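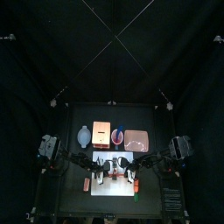 책상 뒤쪽 한 줄의 힘

26. 5. 14.
글 알리나 초바누

화이트보드 하나를 책상에 눕혀 놓고 쓰기 시작한 뒤로 저는 책상 정리가 좋아졌습니다. 벽에 걸면 멀찍이 서서 보게 되는 물건인데, 눕혀 놓으면 바로 손 밑에 들어와요. 장보기 목록도 쓰고, 전화 받다가 낙서도 하고, 아이가 옆에서 공룡을 그리다 가기도 합니다. 문제는 보드가 책상 한가운데를 차지하고 나면 나머지 물건이 갈 곳을 잃는다는 거죠. 펜은 굴러다니고 지우개는 어느새 서류 밑에 들어가 있고, 뚜껑은 늘 하나씩 모자랍니다!

이 고민을 들고 찾아간 사람이 보스트베르그 골목에서 작은 정리 교실을 여는 돔니카 에나케 씨입니다. 교실이라고는 해도 큰 탁자 하나에 의자 여섯 개가 전부인 방인데, 여기서 오후를 보내고 나면 집에 가서 당장 서랍을 뒤엎고 싶어져요. 에나케 씨는 인사도 하는 둥 마는 둥 제 가방부터 열어 보라고 했습니다. 가방 속 펜 상태를 보면 책상이 그려진다나요. (제 가방에서는 뚜껑 없는 형광펜이 나왔습니다.)

"그릇부터 고르세요. 수납함 사러 가지 마시고요. 부엌에 벌써 있어요."

그가 가장 먼저 시키는 일은 부엌 찬장을 여는 것입니다. 짝을 잃은 컵, 뚜껑이 헐거워진 반찬통, 국을 담기엔 작고 간장을 담기엔 큰 그릇. 그런 것들이 책상 위로 올라오면 갑자기 제 역할을 찾는다는 얘기예요. 저도 집에 와서 세어 보고 깜짝 놀랐습니다. 안 쓰는 그릇과 통이 약 100개! 물론 그걸 다 책상에 올릴 수는 없으니 이제부터가 재미있는 부분입니다. 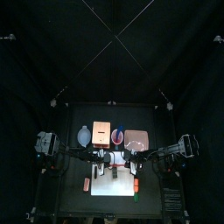

에나케 씨의 규칙은 책상 뒤쪽에 딱 한 줄만 세운다는 것입니다. 두 줄이 되는 순간 앞줄이 뒷줄을 가리고, 가려진 물건은 다음 계절까지 잊힌다고 해요. 모양을 맞출 필요는 전혀 없고, 오히려 서로 달라야 손이 빨리 외운답니다. 흰 보드 뒤로 하늘색 타원 그릇, 위쪽에 어두운 홈이 난 상자, 컵, 납작한 분홍빛 반투명 통이 차례로 늘어선 모습을 보면 무슨 말인지 금방 와닿습니다. 높이도 생김새도 제각각인데 이상하게 편안해 보이지 않나요? 저는 특히 컵 위로 비스듬히 솟은 파란 손잡이 쪽으로 자꾸 눈이 가요. 어두운 상판에서는 이런 색 하나가 길잡이 노릇을 톡톡히 합니다.

한 줄에 무엇을 담을지는 사람마다 다릅니다. 저는 타원 그릇에 클립과 집게를 넣어요. 가장자리가 낮아서 보지 않고도 집을 수 있거든요. 홈이 있는 상자는 영수증 차지가 되었습니다. 뚜껑을 여닫는 상자에는 죽어도 안 넣던 영수증을, 홈이 있으니까 저금통에 동전 넣듯 쏙쏙 넣고 있습니다. 남편은 한 번 넣은 영수증을 어떻게 다시 꺼내느냐고 묻는데, 한 달에 한 번 뒤집으면 됩니다.

컵은 키 큰 물건의 자리예요. 다만 너무 많이 꽂지 말 것! 에나케 씨의 교실에서는 컵 하나에 세 자루까지만 꽂습니다. 수강생 렐루 투도세 씨는 처음에 코웃음을 쳤답니다. 설계 일을 하던 분이라 펜만 한 아름이었으니까요. 지금은 나머지를 서랍에 두고 아침마다 그날 쓸 것을 고르는데, 그 시간이 하루 중 제일 좋다고 합니다. 투명한 반찬통은 자잘하지만 꼭 보여야 하는 것들에 알맞아요. 우표, 여분의 건전지, 재봉틀 바늘 같은 것들이요. 뚜껑 위에 뭘 더 쌓고 싶은 유혹만 참으면 됩니다.

보드 주변은 조금 흐트러져 있어도 괜찮다는 대목에서 저는 이 사람의 팬이 되었습니다. 뒷줄은 늘 제자리에 두되, 앞쪽은 하던 일이 그대로 펼쳐져 있어도 좋다는 거예요. 마커와 지우개가 나와 있고, 색색의 조각이 양옆에 흩어져 있어도 그냥 둡니다. 저녁에 손님이 오는 날이 아니면 저도 치우지 않아요. 다음 날 아침에 어제 멈춘 자리에서 곧바로 시작하는 맛이 있습니다.

바닥색 이야기도 빼놓을 수 없네요. 밝은 나무 책상을 쓰는 분이라면 어두운 천이나 매트를 한 장 깔아 보세요. 흰 보드의 테두리가 또렷해지고, 주황이나 초록 같은 작은 조각도 금세 눈에 들어옵니다. 저는 지난 8월에 커튼을 만들고 남은 감색 천을 깔았는데 먼지가 잘 보인다는 단점이 있어요. 그래도 잃어버린 단추를 두 개나 찾았으니 만족합니다.

에나케 씨의 다음 수업은 '냉장고 문 안쪽'이 주제라고 합니다. 소스병을 집에서 직접 들고 가야 한다기에 저는 벌써 신청했고, 겨자를 세 병 가져갈 생각입니다.

공유 100 · 댓글 6

이 사이트는 더 나은 이용 환경을 위해 쿠키를 사용합니다. 계속 이용하시면 쿠키 사용에 동의하는 것으로 간주됩니다. 동의 | 설정 변경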